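Search this site Go

Cable fault halts bin-picking cell at Osei

MILOW, March 2022 – Pliltetti has suspended work on a bin-picking cell at its Osei site after a worn signal cable caused the robot arm to stop without warning on six occasions. No injuries were reported.

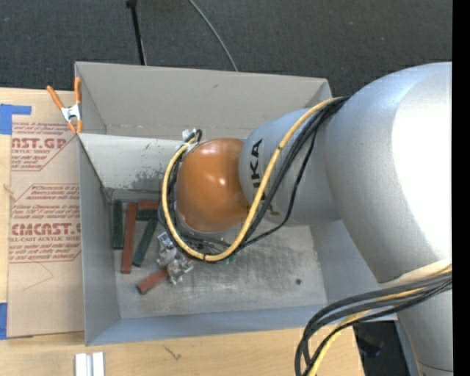 The fault appeared after 186 hours of operation and was traced to a connector near the wrist. Operators must now keep clear of the cell until power is locked off – including during short stops.

Fenero, which maintains the arm, will replace the cable set. A safety review is due in July.

Sign up for our newsletter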